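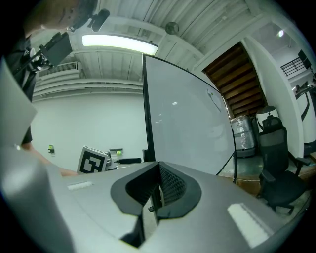
Wrist view from a hand-held gripper, pads meeting at the top around a gap, with a fiducial marker block behind the upper edge of the body.

Trnka 2: pose tracking and session tools for hand-held grippers

Dec 15, 2025
By Janka Štefanec

Trnka is a desktop program for people who record demonstrations with hand-held grippers and need clean trajectories out of them. It reads fisheye video and inertial data, works out where the gripper was at every moment, and writes the result in a form your training or replay code can load. Version 2 replaces the old tracker and adds a proper review screen.

It runs on Linux and Windows. A graphics card shortens processing but is not required.

What it does

Lens calibration. Trnka fits a full fisheye model, including the area close to the image circle. Print the supplied target, move the gripper in front of it and the program says when it has enough views. The calibration is stored with the serial number of the camera, so a swapped camera is picked up at import and the session is held until you choose a calibration for it.

Body masking. The gripper's own body takes up a large share of a wrist view and it never moves relative to the lens. Features found on it will pull the pose estimate towards standing still. Trnka builds a mask from the first 20 seconds of a recording and you can edit it by hand. Finger pads are masked separately, as they open and close.

Marker anchoring. Fiducial blocks placed in the room fix the origin and scale of the map. One block is enough for a single bench. For larger rooms we suggest one at each end. Blocks may stand at an angle; they do not need to face the operator squarely, but the black border has to be fully in view at least once in the session.

People in view. Operators and colleagues walk through recordings all the time. Version 2 drops features on moving people before the pose solve. The old tracker kept them and relied on outlier rejection, which worked badly when a forearm filled half the background.

Plain walls. Whiteboards and painted partitions give a tracker little to hold on to. Trnka leans on the inertial data through these stretches and marks them amber in the timeline, so you can decide whether to keep them.

Gripper width. Opening width is read from the pads themselves, with or without markers on them. Soft pads with ridges or raised bumps are supported. If your pads are a different shape, send us a drawing and a short clip.

Review screen

Each session opens as a timeline with the video above it and the trajectory to the right. Green sections passed, amber sections need a look, red sections are left out of the export by default. Keyboard shortcuts cover trimming, splitting and tagging. Yu-na Lim wrote the batch mode, which lets you step through a queue of up to 1,000 episodes without going back to the file list.

Planning check (Cikness add-on)

Cikness takes a finished trajectory and tests it against the arm you mean to replay it on. It reports joint limits, speed limits and collisions with the table, then shades the parts of the trajectory that fail. It does not alter the motion. Arm models are loaded from URDF files. Cikness is licensed separately and needs Trnka 2 or later.

Export

HDF5, Zarr and CSV. Poses are given in the marker frame or the first-frame camera frame. Timestamps are kept as recorded and a resampled copy at 20 Hz can be added.

Known limits

Rolling shutter correction is off by default and slows processing when switched on. Mirrors and shiny floors can still produce false features. Recordings with no marker have no reliable scale. A fix for dropped inertial packets on long USB cables is planned for May.

Licences

Trnka is sold per workstation, with a floating licence for teams. Teaching labs may ask for the classroom licence. Users of version 1 can upgrade from inside the program, and old sessions open without conversion.

For quotes and trial keys write to Pieter Khumalo. Technical questions go to Miloslav Jelínek. In Vodico, training days are run by Štěpánka Bednárik at our Stullau office.

We use cookies to remember your language and to count visits. Accept all | Only necessary | Settings

Contact | Privacy | Terms of sale | © 2025 Stullau Software | Back to top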